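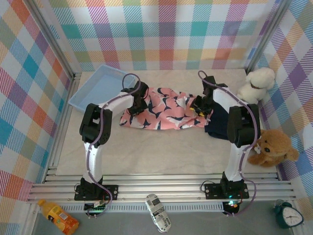 Photo: Manju Nishad

Caring for the Cloth in Your House, from Bird Prints to Fuzzy Cuffs

I love fabric. I love it in piles, I love it on shelves, and I even love it on laundry day, when it all comes out at once and you get to see what you own. Most of the trouble people have with it comes down to a few habits, and they are easy ones to change!

Start with printed cotton, the cheerful stuff with birds or lemons or stripes on it. Turn it inside out before it goes in the washer, or fold it print side in if it's a flat piece. Cold water, a short cycle, and half the detergent you think you need. Too much soap stays in the weave and makes the colors look chalky, and then people wash it again with more soap. If you have a piece like that now, run it through a rinse with no detergent at all and watch the water. You may get suds out of a tablecloth that has been sitting in the closet since October.

Crumpled is fine for storage if you don't mind ironing. If you do mind, take the piece out of the washer the minute it stops, hold it by two corners, and give it a good hard snap before you hang it. Do it again when it's nearly dry. I have skipped the iron on pillowcases for years this way, and on a dish towel you can't tell the difference.

When you do iron a print, go from the back, with the grain, while there's still a little damp in it. Stretching on the diagonal is what turns a square napkin into a kite.

Dark cloth and lint

Navy is worse than black. Black at least gets treated like the problem child, while navy gets tossed in with the towels and comes out wearing all of them. Wash dark pieces with other dark pieces, and keep anything fluffy out of that load. A clean dryer screen matters too — mine gets wiped before every load now, and once a month it gets a scrub with dish soap and an old toothbrush. 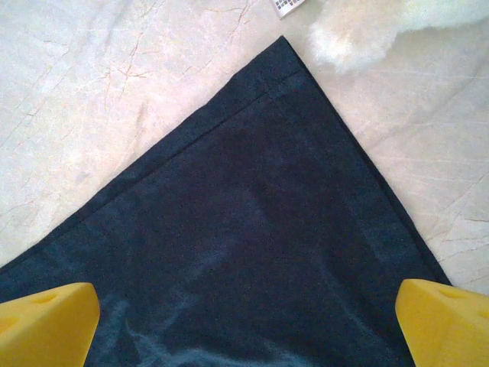 Lalit Bansal wrote to us that he gave up on sticky rollers altogether and uses a damp rubber dish glove, always stroking in one direction, with a quick rinse of the glove when it gets furry. He does the whole back of a navy couch this way in 6 minutes.

I tried it the same evening and he's right! The trick is barely damp. A wet glove just mashes the lint down into the nap, and then you have to wait for everything to dry and start over. A dry kitchen sponge works too, the cheap kind, though it leaves crumbs when it gets old.

For felt and brushed fabrics, finish with a soft clothes brush. Brush against the nap first to lift things up, then with it to smooth the surface. If you see pale streaks, brush before you reach for the water. A lot of what looks like fading is only the nap lying in two directions.

Hems deserve a look while you're there. A stitch that has let go in one spot will let go in ten more by the end of the next wash. I keep a threaded needle in navy and one in white stuck in the curtain by the laundry shelf (my mother-in-law disapproves), and 3 stitches at the right moment have saved me many an afternoon at the machine.

The fuzzy things

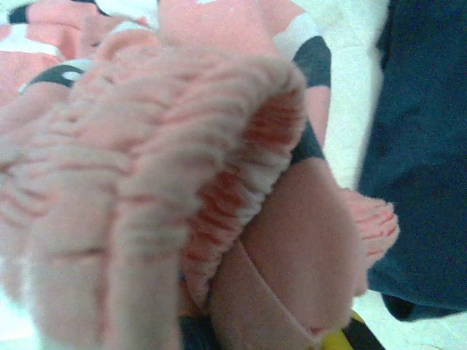
Bretlow Home Skills Club, Textiles Group

Chenille, fleece, plush, anything with a pile: these want cool water, no fabric softener, and room to move. Softener coats the fibers and flattens them, so the very thing you bought it for goes away. A splash of plain white vinegar in the rinse does nicely, and the smell is gone by the time it's dry.

Put them in a mesh bag, inside out if they have an inside. Skip the hot dryer. Heat is hard on elastic, and a cuff that has gone slack won't come back however nicely you ask it. Lay the piece flat on a towel, pat the cuffs into shape, and turn it over after a few hours. When it's dry, shake it hard and fluff the pile with your fingers.

Matted spots can be steamed. Hold the item a hand's width over the kettle spout — use tongs, please — and then work the pile loose with a wide-tooth comb. Go gently on ribbed knits, where a comb tooth can catch a loop and pull a whole row. If you do snag one, don't cut it. Push the loop through to the wrong side with a crochet hook and leave it there.

Pushpa Sachdeva is collecting stain questions for our next page, and grease on cotton is already on her list. Send her the ugly ones!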